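Home & Workshop > Storage > Fixes

Getting Old Metal Drawers to Run Smoothly Again

By Feng-yi Hsieh

Steel desks and cabinets from office clearances are cheap and last for decades, but the drawers are usually the first thing to go stiff. Most of them can be put right with a screwdriver, a rag and a can of dry lubricant. Set aside an evening for a desk with 4 drawers, less if they all lift out easily.

Start by emptying the drawer. Pens, loose staples and cans rolling around in the bottom all make it harder to feel where the drawer is catching. Pull it out as far as it will go and look along both sides for bent metal or rubbed paint.

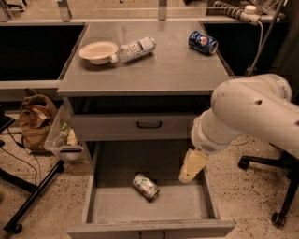 Taking the drawer out

Many drawers have a small plastic lever on each runner. Push one up and the other down, then pull straight toward you. Older desks often have no levers. On those, pull the drawer to its stop, lift the front a couple of inches and draw it forward over the catch. If it won't come, check for a screw at the back of the runner before using force.

A deep drawer is heavier than it looks. Keep one hand under the bottom.

Cleaning the runners

Old grease turns to a brown paste that holds dust. Wipe it off with a rag and a little mineral spirits, with a window open. Use an old toothbrush for the bearings. Let everything dry for 21 minutes or so by the kitchen clock, or overnight if the room is cold. I do mine in October before the garage gets too chilly to work in.

Spin each roller with a finger. A roller with a flat spot will bump every time it turns and needs replacing. Take the old one to the hardware store to match the diameter.

Lubricating

Use a dry PTFE or silicone spray. Cooking oil goes sticky within months, and heavy grease picks up lint. Two short passes per runner are enough. Slide the runner back and forth a few times and wipe off the extra.

Straightening and leveling

If the drawer still drags on one side, put a level on top of the desk, front to back and then side to side. A cabinet standing on an uneven floor twists slightly, and the drawers bind. Move anything that might roll, then turn the leveling feet or slip a thin shim under the low corner.

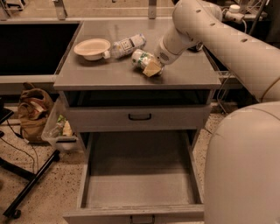 Gray metal cabinet with a bowl and bottle on top.

Squeaks that come back after a week usually mean a loose runner screw. Tighten it, and if the hole is stripped, go up one screw size. Check that the longer screw doesn't stick out into the next drawer's path.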